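Gresonska Teach Kit — hand guiding and remote control for two-arm robots

We use cookies to keep your basket working and to see which pages get read. Accept / Manage

Gresonska Teach Kit
Sold by Varnton. Made to order, ships from our own bench.

For showing a robot a job instead of writing it out. Two ways in, same box: take hold of the arm and move it, or sit back and drive it with the handsets. Both get saved the same way, so you can mix them in one job. Most people do.

What you get

Two handsets, left and right, with finger loops
Foot pedal (start, stop, mark)
Control box with mains lead
Task board and set of parts
Recording software, one seat
Printed quick guide, plus the long one as a download

Arms and hands not included. Tell us what you've got when you order and we'll send the right lead. If it's not on the list, ask anyway, list is a bit behind.

Hand guiding

Press the pedal, arms go slack but hold their own weight. Move them where you want. Press again, they lock. Good for getting into tight places and for slow careful stuff where you want to feel the contact. Less good for fingers — you end up with your own hands in the way, and the recording has you in it from start to finish. Fine for arm paths. For anything where the cameras matter, use the handsets.

Takes a light touch. New people push too hard and the wrist comes round before the elbow does. Guide from the forearm, not from the hand.

Remote control

Handsets on, calibrate (make a fist, open flat, done), press the pedal. The arms follow yours. Scale can be set so a big movement from you is a small one at the far end, wich is what you want for pegs and gears. Leave it at full scale for reaching and clearing.

The mark button drops a flag in the recording. Use it at the end of each step: peg in, gear on, hands clear. Makes cutting up the takes much quicker later. Forget it and you'll be scrubbing through by eye.

Storage: 2,000 takes on the box before it wants emptying. It does warn you.

The task board

Comes with the kit, no extra charge. It's there so you've got something to practise on the day the box arrives, and so two people on two sites can try the same job and compare. White board, blue parts. Start with one hand working and the other parked well up out of the way, then bring the second hand in once the first is behaving.
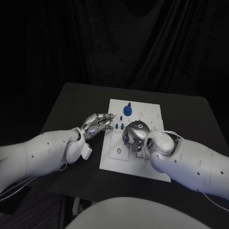 Rebecca Mazza wrote in to say the second hand is where her team lost most of their time. They'd learned each arm on its own, all good, then put the two together and the recordings were full of waiting — one hand hovering while the operator thought about the other. Her fix was to talk each step out loud before pressing the pedal, and to bin any take with a long pause in it. She also asked for a way to freeze one side while driving the other. That's now in the software: hold the pedal down and tap the handset you want to freeze. Thank you Rebecca.

Setting up

Table first. Wants to be solid, and matt if you can manage it, shiny tops confuse the cameras under strip lights. Plain backdrop helps too. Tape the board down or use the clips. If it shifts half way through a session your earlier takes won't match the later ones and you may not spot it for days.

Cables. Leave slack at the wrist and the elbow, then run the arm to its full reach every way before you record anything. Tight cable = jerky take.

Lighting the same all day if possible. Blinds down. A session that starts at 9am and runs on into the afternoon will look like two different rooms otherwise.

How many takes?

Depends on the job, and we get asked every week. One of our customers on a single peg job stopped at 291 and was happy. Others want far more. Our advice is do 10, look at them properly, throw out the bad ones, work out why they were bad, then carry on. Don't do a whole day blind.

Vary the start. Move the part a little, turn it, come in from a different side. Identical takes teach the robot one thing only.

Bad takes worth keeping: ones where the operator missed, noticed and put it right. Mark them as recoveries. Very useful.

Works with

McPhee mounts and stands, no adapter
Drevamex finger sets, with the small lead (in the box)
Most two-arm rigs that let you read the joints and send them back

Doesn't work with single arms yet. It will run one side, but the software keeps asking for the other. Being looked at.

Safety bits

Stop button within reach of the operator, always, and a second one for whoever's standing by. Kit has sockets for both, buttons sold seperately. Never hand guide with the handsets live. The software should block it, don't test that with your arms in the way.

Long hair tied back, no lanyards.

Warranty and returns

2 years on handsets and box. Pedal the same. Finger loops wear out and aren't covered, spares are cheap, order a pack with the kit and save the postage. Task board parts can be bought one at a time if you lose a peg.

Returns fine if it's clean and complete. Wipe your recordings off first please, we don't want them.

Lead times

August orders are running slow, waiting on pedals. Everything else is on the shelf. If you only need handsets say so in the order notes and we'll send those ahead.

Price on request as it depends on leads and hands. Email with your arm make, hand make and whether you want a training call. The call's an hour, over video, have the kit switched on before we start.

14 shares · 3 comments

Page last updated: August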